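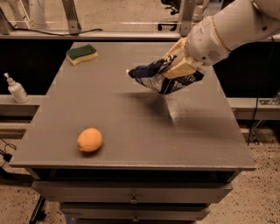 Robot teachers wanted, Clundolby lab – paid, part-time, no experience needed

Do you like working with your hands? Are you the kind of person who can do a small job over and over and still get curious about doing it a little better? We would love to meet you!

We are the home tasks group at Wamico, and we teach robot arms to handle kitchen things: sponges, lemons, bottles, bags of salt. The arms learn by example. A person guides the arm through a task from start to finish, we record the whole thing, and the learning system studies a great many of these recordings until it can try the task alone. Right now we have plenty of computers and not enough people, so we are opening places for a new group starting in March.

What you would be doing

You sit at a control station and move the arm with a pair of hand controllers. One task might be picking up a lemon and putting it in a drawer. Another is pouring, which everybody wants to try first and which is harder than it looks, as a bag sags and shifts in the gripper while you tilt it. We want slow pours, fast pours, pours that miss and get corrected. Messy examples are useful to us, so please don't worry about spilling. Between recordings you move the objects to new spots, wipe the table and type a short note on how it went.

Our goal for this round is 2000 good recordings. Most people reach 200 or 300 over their time with us, once the controls start to feel natural. Your first 2 shifts are training, paid at the full rate, with Teodora Perić or Juniper Kincaid sitting next to you.

Who we are looking for

Anyone 18 or older who can sit comfortably for an hour at a time and use both hands. Left-handed people are very welcome – we have far too few left-handed examples. Cooks, knitters, gamers and piano players have all done well here, and so have people who are none of those. You don't need to know anything about programming. You do need to be able to read task instructions in English and tell us when something feels wrong with the arm.

Hours and practical things

Morning shifts begin at 9:00 and afternoon shifts at 1:30. Each lasts three hours with two breaks, and you can sign up for as few as two a week. Coffee and fruit are on us. The lab is on the ground floor of the Georgiev building, step-free from the street, with bike parking in back.

We record the table, the arm and the controller movements. Your face and voice are not recorded.

How to apply

Send a few lines about yourself to Radka Ionescu at the Wamico front desk, along with the shifts that suit you. No résumé needed. If you'd like to try the controls before deciding, say so and she will set up a short visit.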